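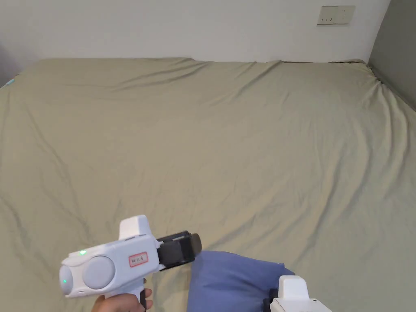
테레사 발차크
캐드빌 하숙 객실 담당

2005년 8월 15일 월요일

공휴일이지만 출근했다. 9월에 들어올 사람들 방을 이번 주 안에 끝내야 해서 쉬는 날을 목요일로 옮겼다. 버스는 한산했고 하숙 앞 빵집은 문을 닫았다. 아침은 부엌에 남은 식빵으로 때웠다.

8시에 리넨실 문을 열었다. 습기가 심하다. 어제 저녁에 제습기를 꺼 두고 간 모양인데 누가 껐는지는 묻지 않았다. 선반 맨 아래 칸에 있던 베갯잇이 눅눅해서 전부 꺼내 건조기에 다시 넣었다. 아래 칸은 당분간 비워 두고 빗자루나 넣는 게 낫겠다.

오늘은 2층 끝 방부터 했다. 큰 침대가 들어간 방이다. 침대가 방에 비해 커서 벽에 붙어 있고, 안쪽 모서리를 씌우려면 매트리스 위로 무릎을 대고 올라가야 한다. 연한 쑥색 고무줄 시트를 씌웠다. 흰 시트로 할까 하다가 흰 것은 3층에 먼저 돌리기로 해서 이 방은 쑥색으로 정했다. 벽이 미색이고 한쪽은 회색이라 색은 그럭저럭 맞는다.

씌우고 보니 주름이 많았다. 왼쪽이 특히 그랬고 가운데도 길게 사선으로 접힌 자국이 있었다. 벽 쪽은 울퉁불퉁하게 솟았다. 손바닥으로 쓸어서는 안 되고 한쪽 모서리를 벗겨서 대각선 방향으로 다시 당겨야 한다. 이걸 알면서도 매번 먼저 손으로 쓸어 본다. 결국 왼쪽 아래 모서리를 벗기고 다시 했다. 큰 주름은 없어졌고 잔주름은 남았다. 이불을 덮으면 안 보이니 그대로 두었다.

어머니는 시트를 다려서 썼다. 나도 처음 이 일을 할 때는 다려야 하는 줄 알고 집에서 쓰던 다리미를 들고 왔었다. 첫날 시트 한 장 다리는 데 오전이 다 갔다. 고무줄 있는 시트는 다려 놓아도 개는 동안 다시 구겨진다. 그 다리미는 아직 리넨실에 있는데 지금은 커튼 단 누를 때만 쓴다.

시트 개는 방법도 사람마다 다르다. 애슈턴 마이히는 네 모서리를 서로 끼워 넣어서 네모로 갠다. 나는 두 모서리만 맞추고 나머지는 접어서 만다. 애슈턴이 갠 것은 선반에 넣으면 반듯하고 내가 갠 것은 앞으로 굴러 나온다. 한 번 배우려고 했는데 팔 길이가 모자라서 큰 시트는 혼자 못 하겠다. 작은 것만 그 방법으로 갠다.

그 방 콘센트 이야기도 적어 둔다. 벽판이 침대보다 꽤 높은 데 달려 있다. 작년에 있던 사람이 전기스탠드를 놓을 데가 없다고 여러 번 말했다. 침대 머리맡에 놓으면 줄이 벽을 타고 내려오니 보기도 나쁘고 걸린다. 벽에 붙이는 등으로 바꾸자고 건의했는데 견적이 오래 걸린다고 한다. 우선 집게로 고정하는 작은 등을 하나 찾아보기로 했다. 창고에 있던 것은 목이 부러져서 버렸다.

열한 시쯤 그로키코에서 세탁물이 왔다. 휴일이라 안 올 줄 알았는데 왔다. 기사님이 바뀌었다. 전의 분은 자루를 계단 위까지 올려 주셨는데 새 기사님은 현관에 두고 서명만 받고 가셨다. 혼자 올리느라 허리가 뻐근하다. 다음부터는 애슈턴이 있는 날로 맞춰 달라고 전화해야겠다.

자루 하나에 우리 것이 아닌 시트가 섞여 왔다. 귀퉁이에 빨간 실로 52라고 박혀 있다. 우리는 방 번호를 실로 박지 않는다. 피샤로디 여관 것인 듯해서 전화했더니 아마노 쓰토무 씨가 받아서 맞다고 했다. 그쪽에서도 우리 수건이 하나 갔다고 한다. 수요일에 그쪽 사람이 지나가는 길에 들러 바꿔 가기로 했다. 시트는 종이봉투에 넣어 현관 신발장 위에 두었고 봉투에 이름을 적었다.

아마노 씨가 통화 끝에 피트스카 시트를 써 보았느냐고 물었다. 고무줄이 둘레 전체에 들어가 있어서 덜 벗겨진다고 한다. 지금 우리가 쓰는 것 중에는 모서리에만 고무줄이 있는 것이 많고, 두꺼운 매트리스에 씌우면 밤사이에 한쪽이 올라온다. 한 장에 얼마냐고 물었는데 아마노 씨도 주문한 사람이 따로 있어 모른다고 했다. 면 100퍼센트라고 들었다고만 했다. 면이면 줄어드는 것까지 생각해서 한 치수 넉넉한 걸로 사야 한다. 가격을 알아보고 나서 테일라에게 말하기로 했다.

점심은 테일라 할리데이와 같이 먹었다. 냉면집이 열려 있어서 갔다. 테일라는 장부 때문에 나왔다고 한다. 지난달 침구 쪽에 든 돈이 646달러라고 해서 생각보다 많다고 했더니, 매트리스 커버를 새로 산 것이 들어가서 그렇다고 했다. 그건 어쩔 수 없었다. 낡은 커버는 방수가 안 돼서 지난 장마철에 매트리스 하나를 버렸다. 말이 나온 김에 피트스카 이야기를 조금 꺼냈는데 9월 지나서 보자고 한다. 그럴 줄 알았다. 냉면은 육수가 좀 달았다.

오후에는 3층을 했다. 더워서 창문을 다 열고 했는데 바람이 거의 없었다. 흰 시트는 색 시트보다 잘 씌워지는 기분이 드는데, 새것이라 고무줄이 짱짱해서 그런 것 같다. 대신 얼룩이 바로 보인다. 하나는 펴 보니 가운데 누런 자국이 있어서 도로 걷었다. 세탁을 마치고 온 것이니 한 번 더 보낸다고 빠질지 모르겠다. 과탄산을 풀어서 대야에 담가 두었다. 내일 아침에 보고 그대로면 걸레감으로 자른다.

걸레감 통이 벌써 넘친다. 버리기 아까워서 다 잘라 두는데 걸레를 그렇게 많이 쓰지 않는다. 니카우 매캘리스터가 자전거 닦는 데 쓴다고 몇 장 달라고 해서 한 아름 주었다. 그렇게 많이는 필요 없다고 하는데 그냥 들려 보냈다. 니카우는 9월에도 계속 있기로 했다고 한다. 방을 옮기고 싶다고 하길래 어느 방이냐고 했더니 2층 끝 방을 말한다. 오늘 쑥색 시트 씌운 그 방이다. 콘센트가 높다고 미리 말해 주었다. 상관없다고 한다. 배정은 테일라가 하니 그쪽에 직접 말하라고 했다.

니카우가 그 방으로 가면 지금 쓰는 방을 다시 해야 한다. 커튼도 빨아야 하고 책상 밑도 볼 것이 많다. 목요일에 쉬려고 했는데 잘못하면 못 쉰다. 빨리 정해지면 좋겠다.

네 시 넘어 끝 방에 다시 올라가서 여름 이불과 베개를 놓았다. 베갯잇은 아침에 건조기에 넣었던 것 중에서 밝은 회색을 골랐다. 같은 쑥색 베갯잇이 분명히 있었는데 못 찾겠다. 세탁소에 가 있든지 다른 방 베개에 씌워져 있을 것이다. 벽 쪽 솟은 데를 한 번 더 눌러 넣어 보았지만 손을 빼면 도로 올라온다. 매트리스와 벽 사이에 손이 겨우 들어간다. 침대를 벽에서 조금 떼어 놓고 싶은데 그러면 방문이 걸릴 것 같다. 줄자를 가져와서 재 봐야 안다.

퇴근 전에 제습기 물통을 비우고 켜 두었다. 끄지 말라고 종이에 써서 붙였다.

내일 할 일. 대야에 담근 시트 확인. 그로키코에 배달 요일 전화. 쑥색 베갯잇 찾기. 집게 등 가격 보기. 3층 남은 방. 줄자는 공구함에 없으면 애슈턴에게 물어볼 것.

저녁에는 비가 조금 왔다. 집에 와서 내 침대 시트도 갈려고 했는데 귀찮아서 베갯잇만 바꾸었다.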